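Hullumport Ward 4 — Polling Place Inspection Checklist
Site: Kanaan Hall, main room and side corridor
Inspector: Nia Pugh. Second reader: Raed Darwish
Time in: 3:40 p.m.

1. Accessible entrance, door width and threshold
Pass. The ramp mat curls at the lower end. Tape before opening.

2. Exterior signs, both approaches
Fail. The north approach has no arrow. Leen Matar to bring a replacement on Sunday.

3. No-campaigning boundary marked
Pass with comment. The line was measured from the side door; the order refers to the main door. Remeasure. Two yard signs for the school levy fall inside the corrected line and must be moved by the campaigns.

4. Voting booths, spacing and sight lines
Pass. The booth nearest the window can be read from the sidewalk. Turn it to face the wall.

5. Ballot stock
Count per seal log: 3000. Seals intact. Spoiled-ballot envelope not yet labeled.

6. Poll book
Clesis tablets charged and synced. Printed backup lists 319 absentee voters already marked. Backup is missing its cover sheet.

7. Clothing and campaign apparel
Pass. Plain clothing in party colors is allowed for voters under the county rule. Candidate names, slogans and ballot measure numbers are not. Poll workers are held to the stricter rule — no party colors in hats, vests or lanyards.

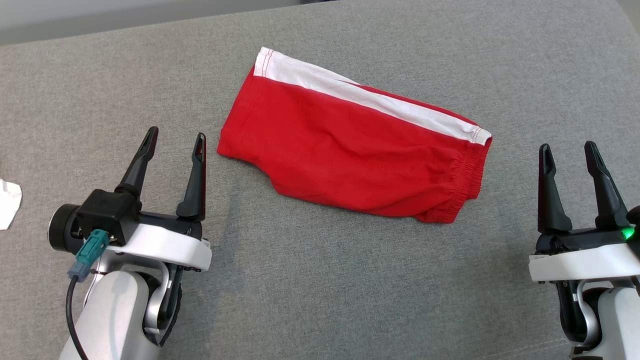 Item 7: red shorts with white side stripe.

Rima Sayegh asked whether a voter may cover a slogan and stay in line. Yes. Offer the cover-up smock once, log the time, and do not discuss the slogan.

8. Tabulator
Redex unit, zero tape printed and signed by both readers. The power cord crosses the walkway. Reroute behind the table; a cord cover alone is not accepted at this site.

9. Emergency exits and capacity
Posted capacity 300. Rear exit opens freely. Stacked chairs reduce the corridor width and must be removed.

10. Observer area
Pass. Nour Sayegh to add a second chair.

Result: conditional. Items 2, 3 and 8 require recheck before the site is released.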